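About Akbridge Garment Care

Akbridge is a family-run laundry and alterations business. We wash, press, mend and alter clothes for people who live or work nearby, and we do the same for a handful of inns, clinics and restaurants. We have one shop, one workroom behind it, and one van.

Most of our customers come in with everyday things: work pants, school uniforms, bedding, coats at the end of the winter. We also take on pieces that other shops turn away, such as lined drapes, old quilts and wool that has been eaten by moths. If we can't do a job well, we will tell you at the counter and give you the name of someone who might.

How we started

Gerardo Russo opened the shop 35 years ago in what had been a hardware store. He had worked as a presser in a hotel laundry and wanted to run a place where the person who took in your shirt was the same person who ironed it. For the first winter he did all of it himself, with a secondhand press and a washer that walked across the floor during the spin cycle until he bolted it down.

Wendy Haworth joined him as a seamstress. She had trained in bridal work and brought her own machine, a heavy Bouzid straight-stitch that still sits by the back window and still gets used for denim and canvas. Alterations were meant to be a sideline. Within a few years they were half the business, and that is where things have stayed.

When the bakery next door moved out we took over its space and knocked through the wall. That gave us room for a proper folding area and a separate room for drying things flat. The shop front kept its old green door, mainly because customers gave directions by it.
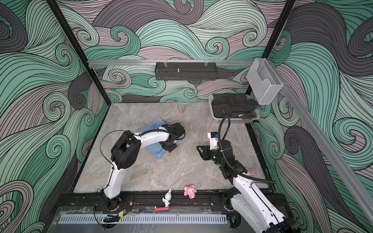
What we do

Wash and fold. Bring it in a bag and we will sort it, wash it, dry it and fold it. We keep each customer's laundry apart from everyone else's from start to finish. Tell us about allergies, favorite detergents or anything that should be hung up to dry, and we will put it on your card so you don't have to say it again.

Pressing. Shirts, suits, tablecloths, uniforms. We press by hand and do not use starch unless you ask for it.

Alterations. Hems, waists, sleeves, zippers, linings. Please bring the shoes you plan to wear if you are having pants or a long dress hemmed. Fittings are by appointment, and there is a changing room at the side of the shop.

Mending. Holes, torn pockets, split seams, worn cuffs and collars. Visible mending is available for people who like it. Wendy will show you samples.

Business accounts. We collect and return linens on a set route. Small businesses are welcome, and there is no minimum order after the first month.

We do not do dry cleaning on site, and we do not clean leather or fur. For dry cleaning we send work out to Fenetti, a plant we have used for many years. It adds a few days, and we will write the return date on your ticket.

The people here

Gerardo is semi-retired, which in practice means he comes in early, does the shirts and goes home for lunch. He still looks after the boilers.

Wendy runs the workroom and does most of the formal wear. She also teaches our mending classes.

Kelly Nuttall manages the shop and the accounts. She started at the counter as a summer job one July and came back after college. If you have a question about a bill, a lost ticket or a late order, she is the person to ask.

Ryan Clegg drives the van and handles the business route. He knows which inn has the narrow stairs and which restaurant wants its napkins in tens.

Darlene Perron works on wash and fold, and has a long memory for stains. She came to us from a hospital laundry and rewrote the way we sort. Before she arrived we went mostly by color. Now we sort by fabric weight first, then color, then how dirty things are. Towels no longer go in with T-shirts, and there is a lot less lint and pilling as a result.
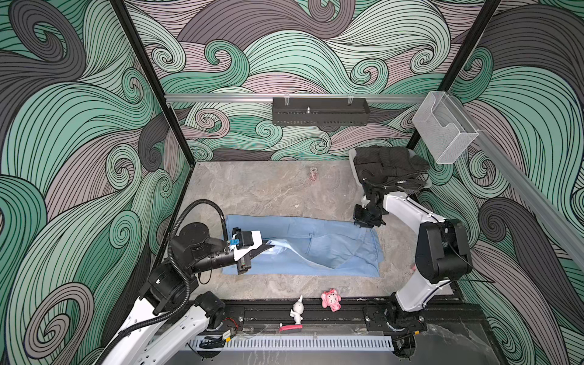
She also wrote the short care sheet that we hand out with new wool and knitwear. It covers washing by hand, rolling in a towel to get the water out, and drying away from a radiator. Copies are free at the counter whether or not you are a customer.

Lost buttons and unclaimed clothes

We keep a button drawer. Last year we sewed on 3,743 buttons – Kelly added up the tickets – and a fair number of those came out of the drawer. If your coat has lost a button, we can usually find one that is close, and we don't charge for it when the coat is in for other work.

Clothes that are not picked up are held for 3 months. We call and write before that runs out. After that, anything in good condition goes to the Rornar clothing bank, which gives out interview clothes and winter coats. We wash and mend those pieces before they leave. If you have clothes to donate, you can drop them off with us and Ryan will take them over with the rest.

Classes

Wendy teaches a beginners' mending class through the fall and spring. It runs for 2 evenings and covers buttons, hems, small holes and how to patch the knee of a pair of pants. Bring something of your own to work on. Thread, needles and patches are supplied. Machines are not needed for this class, though there is a second one for people who own a machine and would like to get it out of the closet.

Prices and complaints

Our price list is posted in the shop and on the prices page. We changed it last when the cost of gas went up and have held it since. Alterations are quoted after we have seen the garment on you, or pinned, and the quote does not change once you have agreed to it.

If something comes back wrong, bring it in with the ticket. We will redo the work at no charge, and if we have damaged something we will talk with you about what it was worth. Please don't wear or wash it first, as it makes it hard for us to see what happened.

Page last updated 2025-01-30.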